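CREW WANTED — Gwynne, 2 berths, leaving in April

Right, quick one as the tide is going and the phone is at 17 percent.

We need two people to help bring Gwynne down the coast to her new slip at Cilurari. She is an old ketch, heavy, slow, good-natured. New standing rigging, old everything else. Engine runs. Autopilot does not, which is why we need hands on the wheel at three in the morning.

Distance is 654 nautical miles by the route I have penciled in. Could be more if the wind sits in the south. We day-hop where we can but there are two overnight legs with nowhere to duck in, so you have to be OK with that.

When: April, first decent weather window after the boat goes back in the water. Allow up to three weeks. Please don't book a flight home for day ten and then look at me funny.

Who we want

One person with real miles. Night watches, reefing in the dark, can read a chart on paper. License nice but not a must. I will ask where you've been and who with.

One person with less experience is fine. Dinghy sailors, lake sailors, people who've crewed a couple of weekends. You need to be able to swim, climb a ladder, and get out of a bunk when your name gets called. Over 18.

Both: no smoking below. No big suitcases, soft bags only, there's nowhere to put a hard one. If you get seasick say so now — I do too, first day, every time. Tell me about bad backs, knees, medications. Doesn't rule you out, I just want to know.

What you get

Your bunk, all food on board, fuel and dock fees covered. Train or bus fare home from Cilurari, cheapest ticket, keep the receipt. This is not a paid job. Miles signed off in your log book if you keep one. Time on the wheel, as much as you can stand.

What you pay: getting to the boat, your own foul weather gear, drinks ashore. We have spare harnesses and two spare lifejackets, recently serviced. Bring your own if you trust it more, I would.

Watches

Three hours on, six off, with me taking the third slot. Skipper is me, Esi Zakaria. I've owned her for nine years and know most of her bad habits. Everybody cooks, everybody washes up. One hot meal a day at sea, no matter what it's doing outside. Vegetarian no problem, vegan we can work out, nut allergy please tell me twice.

Before we go

Shakedown weekend in March out of Nuketti, anchor one night, back by 4 in the afternoon. You have to come to that. If we can't stand each other better to find out there. Also some work to do on the boat that weekend — bending on sails, stowing, checking the bilge pumps, the usual. Old clothes. The yard is hard on nice shoes. 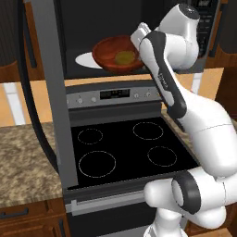 Robot arm at an open microwave (computer rendering)

How to apply

Email or a note through the office at Wultemon Boatyard, marked GWYNNE CREW. Gate code for the yard is 3804 if the office is shut, mail slot is on the left past the fuel dock. Put in:

Name, age, phone number
What you've sailed and roughly when
Dates you definately can't do
Someone I can call who has sailed with you
Any food or medical stuff

Doesn't need to be long. Half a page. No resumes please, I had eleven last time and read maybe four.

Will get back to everyone by the end of February, if you hear nothing by then chase me. Couples fine, but you'll be on seperate watches. No dogs this trip, sorry.

Esi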